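3.2 Student teams and the home task

The course ran over one term at the Stiltow site and was open to second-year students who had passed the introductory control module. Students worked in teams of 6. Each team shared the same humanoid, which the department calls Enik, and booked it in blocks of 2 hours. Code was written in the Guvley toolkit and tested in simulation before any time on the robot was given.

The task was to bring one hand to a marked point near the floor and return to standing, without a step. It was chosen as the first part of a longer laundry exercise set later in the term. Teams could use any posture they liked, and most began by bending at the waist alone. This put too much load on the ankle joints in simulation, and the supervisors asked for a second plan in which the knees or the free arm shared the work.

Each team handed in a log of joint angles sampled at 200 Hz, together with a short written account of what they had changed between runs. In total 800 runs were logged. Runs stopped by hand were kept in the data and marked as such. Balance was scored with the Ishida margin, a measure used in our earlier teaching work, taken at the lowest point of the reach. 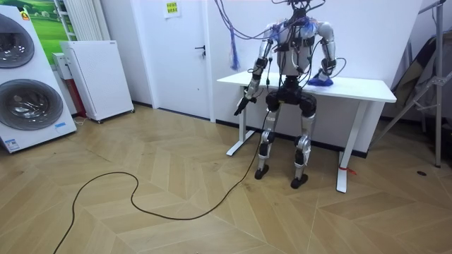 Figure 4. Enik at the desk during the reaching task.

Support from furniture was allowed from April onwards, after several teams asked for it. The rule was that the robot could touch the desk but its feet had to stay where they were at the start. In the posture of Figure 4 the knees are slightly bent and the blue-gloved hand rests on the desktop, while the black gripper on the other arm points to the floor. Teams that planned for this kind of contact had to add a third contact point to their balance model, and many found this harder than the arm motion itself. Their scores are given in Section 4, separately from those for unsupported runs.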